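Category: Workshop notebook / Standards & Safety

July 25, 2019. Bench 2, Rosville

Went through the Radwan good practice sheet again before starting the block runs. It has 15 rules for tabletop arm work and I would keep perhaps half. The one on workpiece separation says parts should be spaced "adequately". Adequate for what? A pusher needs one gap, a gripper needs another, and the sheet never says which it has in mind.

The start-position rule is worse. It wants the tool "clear of all objects" at the start of each run, with no figure. Reston read that as 30 mm, Traltetora as 25, and both claim to comply. I can't see how you compare results after that.

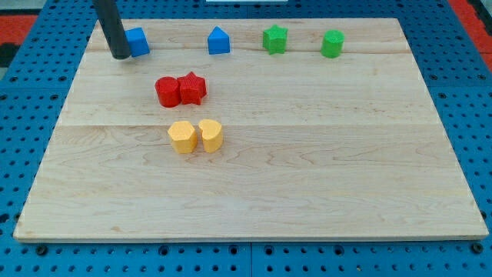
Block board, colours paired, rod down to the left of the blue cube.

I don't count a layout like this as clear, whatever the sheet allows. The reds are touching and so are the yellows. Push the yellow heart and the hexagon may well come along, and then somebody has to decide whether that was a fault or a success. The rule on scoring says "operator judgement". Not much of a rule.

For our own use, until something better comes along:
- write down the gap in mm, tool to nearest block
- note touching pairs before the run starts
- same person doesn't lay out and score
- if the board has shifted on the table, stop and square it up

Still undecided about the speed limit. The sheet's number has no source and I'm not copying it on to our wall chart until I've seen one. Have asked. Was told it would be in the November revision, which is what they said about the last one.

To do: find the longer steel rule, reprint the log sheet with a column for gaps.

Recent entries
Emergency stop labels, again
Who signs the risk form?
Wall chart, second draft
Calibration log: gaps and excuses

We use cookies to remember your settings. By carrying on you accept our cookie policy.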